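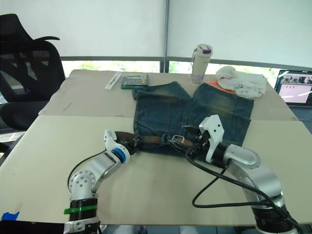
Ilodero textile mill open day, notes before I forget

02/08/2024

Got back last night, typing this up on the train so excuse the state of it. Went with Pornthip and her dad. Tickets were free but you had to book, and the car park was full by the time we found it. Parked by the river, long walk, hot.

Getting in

Badge, paper hat, ear plugs. They take you in groups and ours had Surachet Chaiyaporn, who did thirty years on the looms before moving to the front office. Lovely man, very quiet voice, terrible for a weaving shed. Stand near the front.

Spinning

Skipped most of this, the queue was daft. Saw the raw cotton bales coming off a lorry and a lot of fluff on the ceiling. Smells like a warm airing cupboard.

Dyeing

Best bit. The yarn goes down into the indigo as thick ropes and comes up a sort of sick green, then turns blue in the air while you watch. They dip it 8 times for the dark cloth and fewer for the pale. I'd always thought it was one long soak. Floor is blue, walls are blue, the men's boots are blue. Mind your shoes!!

Weaving

Loud. 347 looms, according to the board by the door. Couldnt hear a word. The old shuttle looms are in a side room and they only run two of them now, for a shop called Thaweesak that wants the narrow cloth with the proper edge. Pornthip's dad stood there so long we lost the group.

Finishing and making up

Cutting tables, then sewing. Faded denim doesn't come off the loom like that, it's all done afterwards, washing mostly, and the pale creases at the tops of the legs are put in seperately. Jeans take longer than shorts, obviously, but not by as much as you'd think. Tassanee Thongsuk runs this floor and answered everything, even my question about why pockets are so small (no good answer).

Lunch

Canteen. Noodles, decent, cheap. Iced tea too sweet for me.

Shop

Seconds rail at the back, go there first. Belts near the till. I paid 885 baht for a jacket with one wonky cuff, very pleased. Pornthip bought cloth off the roll and now has to carry it home.

If you're going

Next one is February. Book early, flat shoes, bring water. Bus stops outside the main gate but the last one leaves before the shop shuts.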